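### 3.2 Where winter accessories are kept between wearings

Households in the Korkley and Moralbridge samples were asked where hats, gloves and scarves were put down on coming home, and where they were found the next time they were wanted. The question was added after the pilot, in which several respondents said that they owned more knitwear than they used and blamed the excess on loss within the home. The survey form was otherwise unchanged from the pilot. Of the 877 forms returned, 26 left this part blank and were excluded from the counts.

Coats behaved as expected. Nearly all were hung in the hall or over a chair close to the front door, and they moved very little until the spring. Smaller items followed no such pattern. Gloves were most often left in coat pockets, and scarves were hung with the coat or draped over a banister. Hats were the least settled group. Respondents in Korkley, where most of the housing is terraced and the front door opens straight into the living room, named six different resting places for the same hat over one week. Answers from Moralbridge were less varied, and we take this to reflect the larger halls in the newer estates.
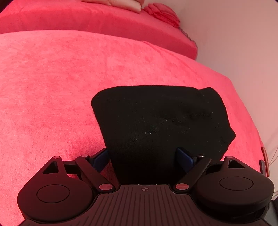
*Figure 4. Knitted hat on a bed.*

Storage advice for knitwear has changed little since the household manuals we reviewed in Section 2. Wool is to be folded and laid flat in a drawer, with cedar or lavender against moth, and it should be clean before it goes away for the summer. Few respondents followed this for hats during the cold months. The bed was the second most common answer after the hall, and the hat was usually described as dropped and left as it fell, much like the crumpled black beanie on the pink blanket in Figure 4. Dark hats were reported lost less often by those with pale or brightly coloured bedding, although the numbers are too small to test. Respondents who shared a bedroom were more likely to move the hat to a shelf or drawer before night.

Age made less difference than we had supposed. Adults living alone gave much the same answers as parents answering for their children, and only the over-seventies kept hats in one fixed place throughout the winter. The effect of hall furniture was stronger, and is taken up in Section 3.3 together with the returns on shoe racks and hooks.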